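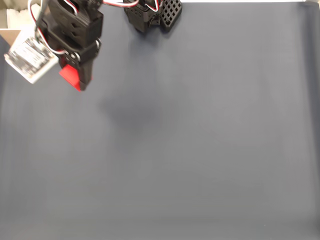
Notes for "Clear the Bench First" — Tuesday talk, Dunport

Home | Talks | Notes | Contact
5 comments | 40 shares

SLIDE 1. Say hi, thank Fernanda Mendes for the invite, check they can hear me at the back. Then leave the picture up and don't talk for a few seconds. Let them look at all that gray! I want them a little jealous of it.

Ask for hands: who could put a large sheet of paper down flat on their bench right now, without moving anything? (When I asked in Binstead I got five hands out of 100 people, and one of those was my brother, who doesn't own a bench.)

SLIDE 2. My old bench at Trevaskis. Tell the glue story, but the short version. I lost a whole afternoon hunting for one little screw, and I'd had my elbow on it. Get the laugh and move on.

SLIDE 3. Why I like a plain slate-gray top. It's dull, and small stuff shows up on it — something bright red jumps right out at you. Black parts are harder, so I put those in a white dish. Somebody will ask about wood. I love wood! My bench at home is wood. I just drop fewer things on it that I care about.

SLIDE 4. The clearing routine. Go slow, people write this part down.
- Everything comes off. Everything, even the mug.
- Wipe it, then walk away and get a drink.
- Put back only what the next job needs.
- The rest goes in one box with a lid, and the box goes on the floor.

If they look skeptical, mention the folks at Zundton who did this every evening for 40 days and got kind of insufferable about it (I say this with love, I was one of them).

SLIDE 5. Cables. Keep this light, I always run over on it. Mine come in from the back and loop up high so the middle stays open. Tie them loosely, leave some slack. Skip the color-coding rant unless there's time — there won't be.

QUESTIONS. Likely ones are how big a bench (as big as you'll keep clear), what about drawers (yes, shallow ones), and kids (good luck). Handouts are by the door. I printed 200, so please take two.

Previous talk | Next talk | Back to top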